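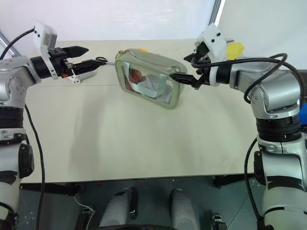

Mon 24 January

First club night since the break. I got to the lab late because the bus from Joltcombe was running behind, and Lakshmi Panicker already had both arms powered up and the task list on the whiteboard.

Our project this term is packing and unpacking small bags. Last term was blocks, and we got decent at blocks. A clear zippered pouch is a lot harder. It bends when you grab it, the plastic throws reflections back at the wrist cameras, and the stuff inside slides to one end as soon as you lift. The plan is to have one arm hold the pouch by its edge and the other work the zipper.

I drove for the first half of the evening. Holding the pouch is fine if you take it close to the trim, where it's stiffer. If you grab the middle of the plastic it folds and you have to put it down and start over. The zipper pull is the real problem. I had 19 tries at it and got seven that I'd keep. Lakshmi did better, but she has more patience than I do and she moves the left arm very slowly.

We have 1509 recorded runs now, counting the old block ones. Unnithan is our name for the model we train on them (long story, from before I joined). It scored 98 percent on blocks before the break. It has not seen a pouch yet, so I expect that number to drop a lot.

Other business: the regional meet is at Cloltham in June, and we have to send in our task description well before that. Lakshmi wants to enter the pouch task. I would like a backup — probably the block sorting, with a few odd shapes added. We'll vote next week.

I still need to clean up the file names on the Sedis drive. Two of us used different labels for the same task and now the sorting script skips half of them. I'll do that Thursday if I finish my lab report first.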